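# Curulico (braço robótico)

**Curulico** é um braço robótico de bancada com garra de dois dedos, montado numa oficina partilhada em Andivdale por Gwenllian Gethin e Sioned Pugh. O nome designa o conjunto completo: braço, garra, câmara de punho, controlador e o programa que os comanda. Foi apresentado aos restantes utilizadores da oficina em 20 de maio de 2022.

## Origem

Gethin procurava um braço capaz de apanhar peças pequenas deixadas no chão ou em prateleiras baixas. O primeiro protótipo usava servomotores de modelismo e perdia a posição ao fim de poucos ciclos. Foi desmontado, e dele só se aproveitou a fonte de alimentação. Pugh juntou-se ao projeto nessa altura e ficou responsável pela eletrónica e pela calibração.

A segunda versão partiu de um braço em segunda mão comprado à Howells, uma loja de material industrial usado. O controlador original estava avariado e foi substituído por uma placa Stivitz, com firmware reescrito em grande parte por Pugh.

## Construção

A garra é de acionamento por alavancas: cada dedo roda em torno de parafusos de articulação e termina numa almofada preta com nervuras paralelas na face de contacto. As nervuras foram mantidas depois de ensaios com almofadas lisas, que deixavam escorregar embalagens de plástico.

A parte inferior do corpo da garra está envolvida em várias camadas de fita translúcida, de tom alaranjado. É uma solução de oficina e foi refeita mais de uma vez. A documentação do projeto prevê uma braçadeira impressa para o mesmo lugar, mas o desenho continua por terminar.

A câmara fica junto ao punho e acompanha todos os movimentos da garra. A proximidade tem um custo – o próprio mecanismo ocupa boa parte do campo de visão, e os objetos só aparecem na zona que resta livre. O programa aplica uma máscara fixa sobre essa área antes de procurar contornos.

## Funcionamento

O braço trabalha em dois modos. No manual, o operador conduz a garra com um comando de jogos. No automático, o programa escolhe um ponto de preensão, desce na vertical e fecha os dedos até a corrente do motor ultrapassar o limite definido. A carga máxima adotada é de 500 gramas, abaixo do que o braço suporta segundo os ensaios de Gethin.

A calibração da câmara demora 30 minutos e repete-se sempre que a garra é desmontada. O registo de ensaios reúne 1,941 tentativas de preensão, numeradas à maneira inglesa, como o resto da documentação.

## Limitações

Os sacos de plástico amarrotados continuam a ser o caso mais difícil, por não terem contorno estável. Os cabos soltos também confundem a deteção, sobretudo os brancos sobre fundo claro. O chão de alcatifa mesclada obrigou a subir o limiar do filtro e, com isso, perderam-se os objetos mais pequenos. A versão 3 do programa, iniciada em junho, separa os dois filtros e permite ajustá-los durante a operação.

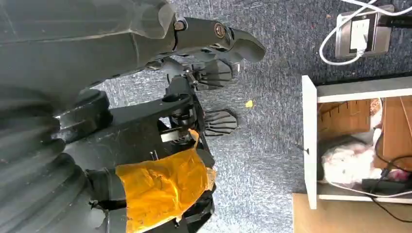
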